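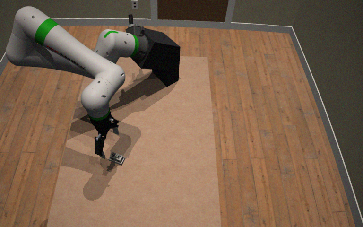

생활 정보 > 집 관리 > 마룻바닥

나무 마루를 오래 쓰기 위한 청소와 손질 방법

8월, 글쓴이 Selvanayagam

저는 한국에 와서 처음으로 나무 마루가 있는 집에 살게 되었습니다. 고향 집 바닥은 모두 타일이어서 물을 많이 뿌리고 솔로 문질러도 괜찮았습니다. 그런데 마루를 같은 방법으로 청소했더니 첫해 여름에 널 사이가 조금 부풀어 올랐습니다. 그 후에 여러 가지를 배웠고, 지금 제가 하는 방법을 여기에 적습니다.

먼지를 먼저 없애기

물걸레질을 하기 전에 반드시 마른 먼지를 없애야 합니다. 모래알이 남은 바닥을 걸레로 밀면 사포로 문지르는 것과 비슷합니다. 저는 부드러운 솔이 달린 청소기를 쓰고, 널의 방향을 따라서 천천히 밉니다. 가로로 밀면 틈에 있는 먼지가 잘 나오지 않습니다. 현관과 가까운 곳은 매일 하고, 다른 방은 수요일에 한 번 합니다.

청소기 바퀴도 가끔 확인하십시오. 바퀴에 작은 돌이 끼어 있으면 긴 줄이 생깁니다. 우리 집 복도에도 그런 줄이 하나 있습니다.

물걸레는 꼭 짜서 사용하기

걸레는 두 손으로 힘껏 짜서 물이 한 방울도 떨어지지 않아야 합니다. 닦은 자리가 금방 마르면 알맞은 정도입니다. 오래 젖어 있으면 물이 너무 많은 것입니다. 스팀 청소기는 저는 쓰지 않습니다. 뜨거운 김이 틈으로 들어가면 칠이 하얗게 변할 수 있습니다.

세제는 중성 세제를 조금만 씁니다. 물 4리터에 작은 숟가락으로 두 번 넣으면 충분합니다. 식초를 넣는 분도 많은데, 칠의 종류에 따라서 광택이 없어질 수 있으니 장롱 밑처럼 안 보이는 곳에 먼저 시험해 보십시오. 저는 Gendholm 마루 세제를 오래 썼고, 냄새가 약해서 좋아합니다. 다 쓴 다음에는 깨끗한 물걸레로 한 번 더 닦아야 끈적거리지 않습니다.

얼룩이 생겼을 때

기름 얼룩은 키친타월로 눌러서 빼고, 중성 세제를 묻힌 천으로 닦습니다. 크레용은 마른 천으로 먼저 문지르고, 남은 것은 치약을 아주 조금 묻혀서 지웁니다. 세게 문지르면 그 부분만 광이 달라집니다. 껌이나 촛농은 얼음을 비닐봉지에 넣어 위에 올려 두고, 딱딱해진 다음에 플라스틱 카드로 밀어 냅니다. 칼은 쓰지 마십시오.

화분 밑의 검은 자국은 나무 속까지 물이 들어간 것이라서 집에서 없애기가 어렵습니다. 화분 받침 밑에 작은 다리를 놓아 바람이 통하게 하는 것이 제일 좋습니다.

긁힌 자국 메우기

얕은 자국은 마루와 비슷한 색의 보수 크레용으로 칠하면 잘 보이지 않습니다. 색은 조금 밝은 것부터 시작하십시오. 진한 색을 먼저 칠하면 고치기 힘듭니다. 저는 Forkov의 보수용 왁스를 씁니다. 깊은 홈에는 왁스를 녹여 넣고, 굳은 다음에 플라스틱 주걱으로 평평하게 깎고 마른 천으로 닦습니다. 손톱이 쑥 들어갈 만큼 깊고 길면 그 널만 바꾸는 것이 나을 때도 있습니다.

의자와 가구

의자 다리에는 펠트를 붙입니다. 붙이기 전에 다리 밑을 알코올로 닦고 말려야 오래 갑니다. 그래도 7개월쯤 쓰면 펠트가 납작해지고 모래가 박히니까 새것으로 바꿉니다. 무거운 가구를 옮길 때는 낡은 담요를 밑에 넣고 두 사람이 천천히 당깁니다. 바퀴 의자는 바퀴가 딱딱한 것과 부드러운 것이 있는데, 마루에는 부드러운 것을 고르십시오.

습도

장마철에는 제습기를 틀고, 겨울에는 보일러를 갑자기 세게 올리지 않습니다. 너무 건조하면 널 사이가 벌어집니다. 작년 장마에 우리 집 습도가 68퍼센트까지 올라갔을 때 문 앞의 널에서 삐걱거리는 소리가 났습니다. 소리가 나는 틈에는 활석 가루를 조금 뿌리고 부드러운 붓으로 밀어 넣으면 작아집니다. 남은 가루는 미끄러우니 꼭 닦아 내십시오.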